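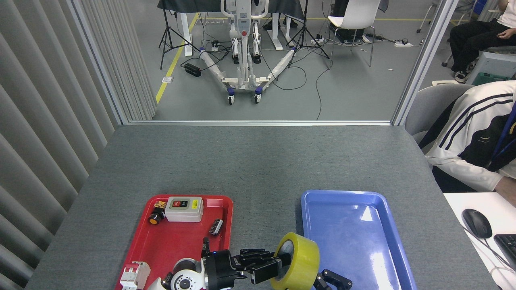 Tape roll in the gripper, between the red and blue trays.

hsequeira
Tray sort on the Lomley stack. Planner runs at 12 Hz and the grasp pose on the tape lags. Anyone else seeing this?

pdonati
Looks like perception to me. Glossy trays give bad depth.

hsequeira
Don't think so - the mask is fine, the pose arrives late.
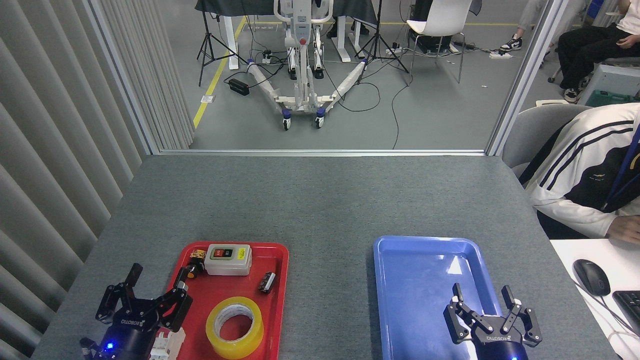

Does the planner queue old poses?
The default keeps the last 9, so set the buffer to one.

cisley_dev
I'd leave the buffer and drop anything older than 500 ms.

pdonati
Still say depth. Post the log from Friday.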